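Losbridge Cup Demos

README, last touched 12th April

Hello! If you've landed in this folder you probably want to know what's in it, how it was made and what will trip you up. I wrote this for the next person who has to load the files, and for me in a year's time when I've forgotten all of it.

What you've got

94 demonstrations of one robot arm dealing with one cup on a table. Every one was done by a person, either by holding the arm and moving it through the task (I call these "hand" demos) or by driving it from the other side of the room with a controller ("remote" demos). 50 of them are hand demos and the rest are remote. All were recorded in the same room at Losbridge, on the same table, against the same white wall.

The task is dull on purpose. Start with the cup somewhere in reach, get the gripper round it, lift it, and set it down upright. That's the lot. I wanted something simple enough that two people would agree on whether it had been done.

How the folders work

One folder per demo. Inside you'll find the joint positions, the gripper opening, the video and a short text note typed by whoever was teaching. Do read the notes! Some just say "fine" but others say things like "changed my mind halfway, went round the other side", and that saves a lot of squinting at plots.

The start positions come in 11 groups. Group 7 is the awkward one, where the cup starts on its side, and I'd keep it separate when you're training anything for the first time. The upright groups are all much of a muchness.

Hand demos versus remote demos

I went in thinking the hand demos would be nicer, and for the big movements they are. You get hold of the arm, you swing it over, it feels natural and the path comes out smooth. Where it goes wrong is the last little bit. Your own arm gets tired, you lean on the wrist without meaning to, and the fingers arrive a touch crooked. You'll also see the teacher's hands in the video for all of these, so if your model learns from pictures, think hard about whether you want them in.

Remote demos are slower and have more stops in them (people pause to look, quite rightly). They're tidier at the point of closing the gripper, though, and there are no hands in view. If you only want one kind, take the remote ones and trim the pauses. There's a script for that called Duder, which sits next to this file. Its default setting is a bit keen and will eat real pauses before the grasp, so turn it down first.

The sideways cup

Right, group 7. With a cup standing up you can come straight down and close the fingers more or less however you like. With a cup on its side you have to choose: across the body, or one finger in the open end. I let teachers pick, and they picked differently, so the same start can lead to two quite different finishes.
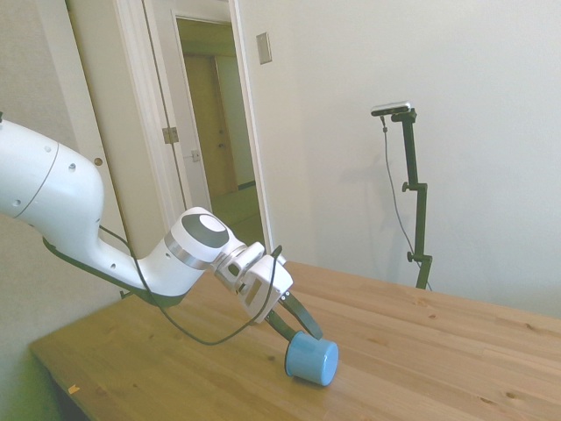
Going across the body is easier to drive but leaves you with a cup that still needs turning upright, and that's a big wrist movement quite close to the table. Going in at the rim makes the turn simpler and the grasp fussier. The note in each folder says "body" or "rim" so you can split them. Please do split them, as mixing the two gave me a model that aimed neatly between both and held nothing.

Keep an eye on the cable too. It hangs in a loop below the arm, and on the low approaches the teachers took wider paths to give it room. Those detours are real data and I've left them in, but they do look odd until you know.

Known niggles

The clock on the controller drifted in the February recordings. I've lined the files up again using the moment the gripper closes, but I wouldn't trust them for anything that depends on exact timing.

Failed tries are kept and marked "no" in the note. Don't bin them without a look, there are some lovely recoveries in there.

Using it

Help yourself for teaching or research. If you write something up, call it the Losbridge Cup Demos so people can find it. The loader is named Zorimport, and it wants the folder names left exactly as they are. Rename one and it skips it without a word, which I really must fix.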